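Wilonov Cabin Bag, Two Trips In

Posted Tuesday, June 4, 2019

I bought the Wilonov carry-on in October to replace a Zultari roller that lost a wheel at the gate in Denver. Since then it has been on two long trips, one to Lisbon and one to Seoul, with a connection each way. It is a hard-shell bag with four wheels and a front pocket for a laptop.

Size

It fit in the overhead bin wheels first on both wide-body planes. On the regional jet out of Albany it did not fit and had to be gate-checked. Wilonov lists it as a cabin bag for "most airlines" -- check the small print if you fly commuter routes. The agent in Lisbon put it in the sizer and it went in with a push.

Packing

I got eight days of clothes in it, plus one pair of shoes. The divider zips on one side only, so things slide toward the hinge if you stand the bag up half full.
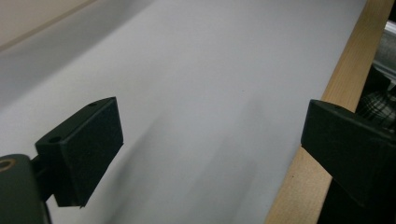 Wheels and handle

The wheels are quiet on terminal floors and poor on carpet. The handle has two heights. The lower one is too short for me and the upper one is fine, though it rattles a little when fully out.

Lock

The lock is a three-digit dial set into the side. One dial was stiff on the first trip and has loosened up.

Verdict

Good for long-haul flights with a normal overhead bin. If you mostly fly small jets, get something soft. Martim Gouveia asked in the comments about the larger size -- I have not tried it.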